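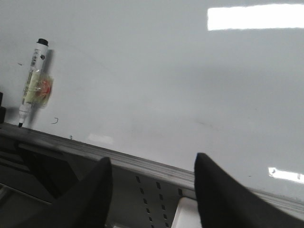
**Catálogo › Pizarras y superficies de escritura › Serie Lodurum**

# Pizarra blanca Lodurum 110

La Lodurum 110 es una pizarra blanca para oficinas, talleres y aulas pequeñas. La fabricamos en Horner desde hace varios años y es el modelo que más piden nuestros clientes cuando renuevan una sala de reuniones. Tiene superficie de acero vitrificado, marco de aluminio y una repisa inferior a todo lo largo para dejar los rotuladores y el borrador.

El nombre viene de su altura, que es de 110 centímetros. El ancho se elige en el momento del pedido, entre las medidas que aparecen en la tabla.

## Datos técnicos

| Característica | Valor |
|---|---|
| Altura | 110 cm |
| Anchos disponibles | 120, 150, 180 y 240 cm |
| Superficie | Acero vitrificado, acabado brillante |
| Fondo | Tablero Stenon con lámina trasera de aluminio |
| Grosor total | 24 mm |
| Magnética | Sí |
| Montaje | Horizontal, en pared |
| Garantía de la superficie | 24 años |

## Superficie

El esmalte se cuece sobre la chapa de acero y forma con ella una sola pieza. Por este motivo no se levanta en los bordes, como ocurre a veces con las pizarras lacadas después de unos años de uso. Se puede escribir con cualquier rotulador de borrado en seco. Si por error se utiliza un rotulador permanente, la tinta se retira con alcohol y un paño suave.

En nuestro taller hacemos la prueba de borrado con 3.000 pasadas sobre la misma zona. Gerd Wunderlich, responsable de producción, guarda una muestra de cada lote y la compara con la anterior antes de autorizar el envío.

El acabado es brillante. Si la pizarra se va a usar también para proyectar, recomendamos pedir la versión mate (referencia Lodurum 110 M), que tiene las mismas medidas y el mismo marco. Con la versión mate se borra un poco más despacio y conviene limpiarla con más frecuencia.

## Montaje

La pizarra se entrega con 2 rieles de pared, tornillos y tacos para ladrillo u hormigón. Para paredes de yeso laminado hay que pedir el juego de fijación Lai, que no está incluido en el precio. Los anchos de 180 y 240 centímetros deben colgarse entre dos personas.

1. Marque la línea superior con un nivel.
2. Atornille los rieles a la pared.
3. Cuelgue la pizarra y compruebe que entra en los rieles por los dos lados.
4. Apriete los tornillos de seguridad desde abajo.
5. Retire la película protectora y coloque la repisa.

## Limpieza

Para el uso diario es suficiente el borrador de fieltro. Una vez por semana se puede pasar un paño de microfibra con agua tibia y secar después. No se deben usar esponjas abrasivas ni productos con cera, porque dejan una capa en la que el rotulador resbala.

## Entrega y pedidos

Los pedidos recibidos hasta el 7 de agosto se entregan antes del cierre de verano. El ancho de 240 centímetros vuelve a estar disponible en noviembre.

Para medidas especiales o cantidades grandes, escriba a Mareike Lenz, del departamento de ventas, indicando el ancho, el tipo de pared y el piso de entrega. El transporte hasta la puerta del edificio está incluido. La subida a planta se calcula aparte.

**Accesorios compatibles:** borrador magnético, juego de imanes, portarrollos de papel, repisa de repuesto, juego de fijación Lai.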